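Bench notebook, July – basket clearing, two arms, demos by remote control

Plan for the day: record Lerato driving both arms from the leader handles, with me resetting the table. Task as written on the sheet is "take item from basket, set down in the open area, release, retreat." Basket stays against the wall for the whole session.

Lerato wanted to look through the wrist view first, to see what it gives her when the arm comes in beside the basket. The rim and the orange handle read clearly. Glass is harder, and the near rim covers the lower part of the jar from that side. She will steer by the head view until the fingers are over the rim. 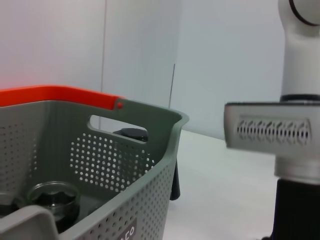
Morning block, 09:40

19 demos kept, 2 thrown out. Both bad ones were mine: I called the reset before the log had closed. Winora writes the last chunk late and the gripper channel ends early, so wait for the tone.

Small items go well by hand now. Lerato has stopped correcting in mid-air and commits to one approach, and the traces are much smoother for it. Open jaws fully before any approach, both sides, even if only one arm is working.

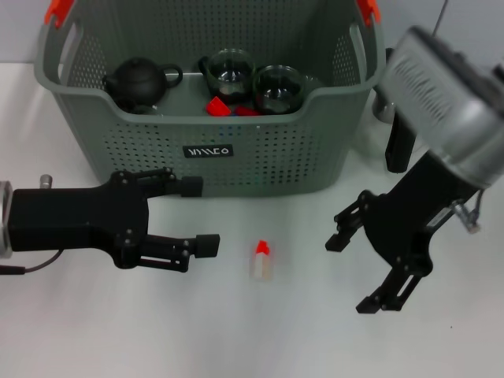 Bottle with red cap out on the table, both grippers open.

Scaling on the leader handles was set too high after lunch. I put it back to the Mahasneh values and we redid the warm-up. Sotiris Rallis asked for longer pauses at release so the segmenter can find the boundary. Half a second is enough, more than that and the policy learns to sit still.

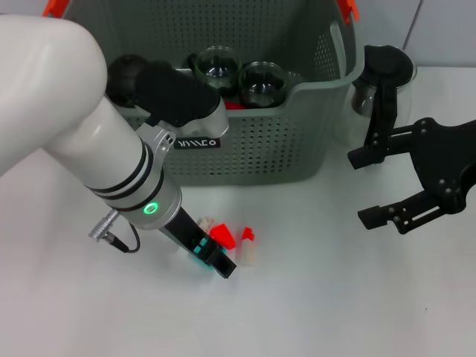

Total in the Grovia set is now 1,239 episodes, 52 of them with a regrasp, and I want to keep the regrasps in. They are the only place the policy sees a recovery. The blocks need their own tag before training, as the red roof-shaped one and the little house stack are both logged as "block" and the grasps are different. Glass jars stay in the basket until Lerato has practiced on them with logging off.

To do: fix tags, check clock drift on the right arm, copy to Avano before leaving.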